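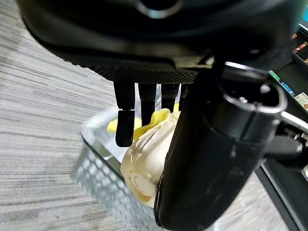 Wanted: front of house and events coordinator, Fustthorpe School

Part-time, term time plus a few evenings you will be warned about in advance
Closing date: 02/05/2019

Fustthorpe School has a hall with 200 seats, a decent sound system and a calendar that was last in full working order under a previous head. We open the hall to the town for talks, concerts, film nights and the occasional debate about parking. We would like someone to look after all of this, preferably before the summer programme begins in June.

The job

You will run the public events diary, which at present lives in two spreadsheets and a drawer. You will book speakers and performers, answer their emails about microphones, and explain to them that the piano stays where it is. On event nights you will open up, greet people, keep the fire exits clear and make sure the interval ends at some point.

You will also write the events page of the school newsletter, which goes to 2630 homes in Fustthorpe and Holtent. Readers notice spelling mistakes and write in. Some of them enclose the page.

Pupils help at most events. They sell programmes, work the lights and do the announcements, and you will be the adult who trains them. Sixth formers are very good at this once they have been shown which switch is the house lights. Year 8 should be shown twice.

Last year we put on far too many events in November and none at all in February. We hope you will have views on this.

About you

You have organised things for the public before and are still willing to. You can talk to a nervous parent, a visiting string quartet and the man from Zarport who services our ticketing software, ideally without confusing them. You write clear English. You can lift a stack of chairs, or know how to ask nicely.

A degree is not needed. A driving licence would help, as the last bus back to Holtent leaves well before the end of anything worth watching.

Hours and pay

Eighteen hours a week, worked over four days, with time off in lieu for evenings. Pay is on the school's support staff scale, details on request. Lunch is free in term time. Thursdays are curry.

How to apply

Send a CV and a letter of no more than one page to the school office, marked Events. Tell us about an evening you organised that went wrong and what you did next. Interviews will be held in the Gumede Room, up the stairs by the library, and include a short walk round the hall. References and the usual safeguarding checks will be taken up before anyone starts.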